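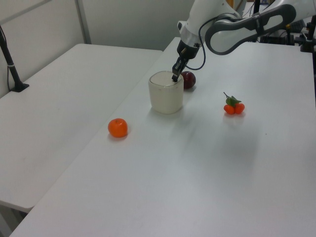
Search this repository Go Advanced

# Dustbridge Tabletop Fruit List

Object list and handling notes for the small fruit-and-cup set. Maintained by Reto Eder. Last revised in April.

## Contents

- `items.csv` — one row per item, 18 columns
- `layouts.csv` — 561 rows, one per arrangement on the table
- `notes/` — free-text remarks, unsorted

## Items

**cup_white** — Rounded-square cup, cream-white, slightly translucent, thick rim. Placed open side up unless the layout row says otherwise. On a white tabletop the rim and the shadow are the only reliable edges.

**apple_red** — Dark red, glossy. Hides easily behind the cup. If any part of the skin is visible, record it as present and set `occluded` to 1.

**tangerine** — Single, bright orange, unpeeled. Rolls if set down on its side; place with the stem spot up.

**kumquat_pair** — Two small orange-red fruits joined at a stem, with green leaves. Counted as one item. Do not separate. Lift by the fruit, as pulling on the leaves strains the joint.

## Layout fields

| Field | Meaning |
|---|---|
| `row_id` | Integer, starts at 1 |
| `item` | Name from the list above |
| `zone` | left, center, right |
| `depth` | front, middle, back |
| `occluded` | 0 or 1 |
| `in_cup` | 0 or 1 |

Zones are read from the side of the table where the cup was first placed. Rows entered before the Hendent merge used compass letters. These have been converted, but the old values are kept in `zone_old`.

## Table preparation

1. Wipe the surface and let it dry.
2. Place the cup first.
3. Place fruit at least 4 cm apart, except where the row specifies contact.
4. Check the row against the table before starting.

Room temperature is held at 20 °C. Fruit stored in the Fankhauser cabinet should be brought out beforehand, as condensation changes how the apple skin reflects light.

## Known issues

- `tangerine` and `orange` are both used in `notes/`. They refer to the same item.
- Cup weight is missing. The Tisetti scale was out for calibration.
- Leaf orientation of `kumquat_pair` is not recorded.

## Comments (3)

**Amber Fothergill**
Is `in_cup` set to 1 when the fruit rests on the rim and hasn't dropped in?

**Reto Eder**
No. It has to be below the rim. I'll add that to the table.

**pk_lowell**
The `zone_old` column has trailing spaces in some rows. Trim before joining.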